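My Year of Owning Less, Part One 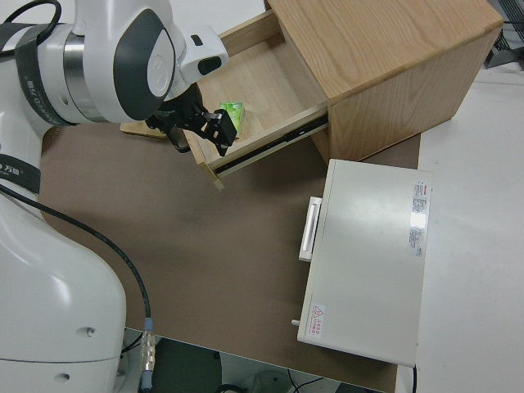
2 min read

In August I announced to everyone at dinner that I would get rid of 400 things by Christmas. Carmela Longo asked if socks counted as one or two. I said one, and regretted it by October.

The fondue set went first, then 13 phone chargers for phones I no longer have.
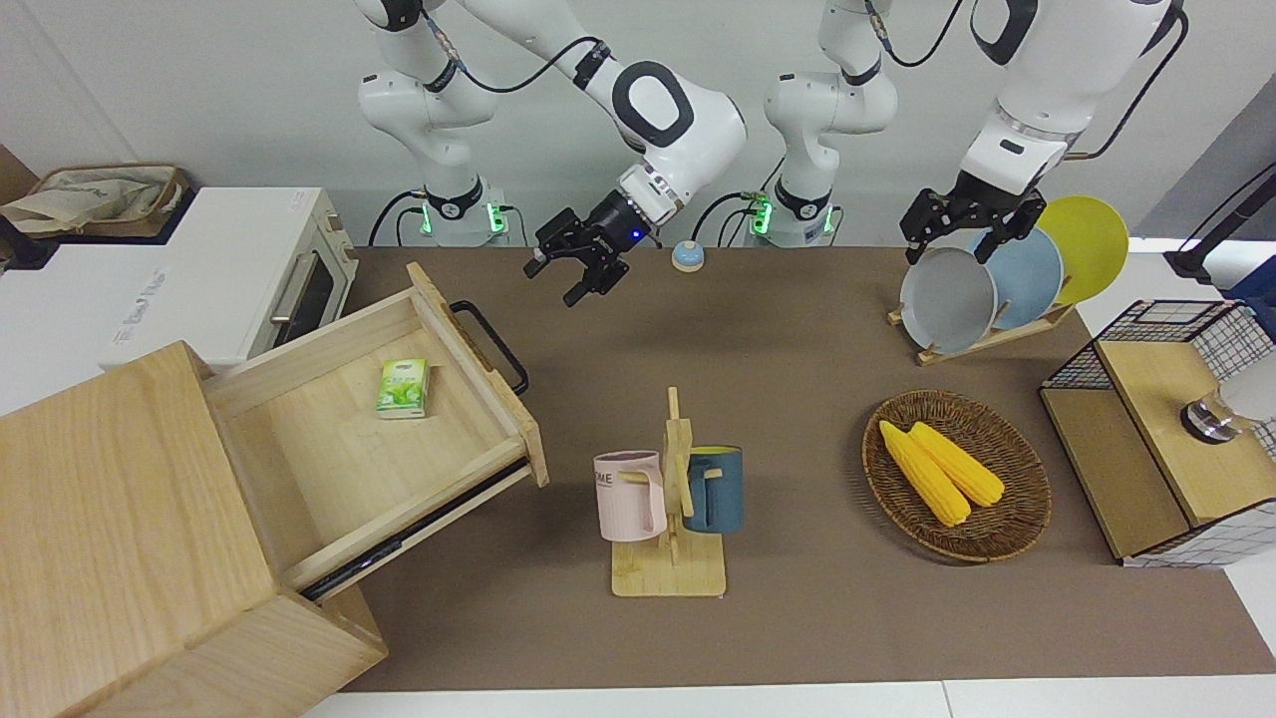
Then my aunt in Velstead moved to a smaller place and sent me her good china, her second-best china and a box marked "misc." I have stopped keeping a tally. Part Two will be about the box, if I ever open it.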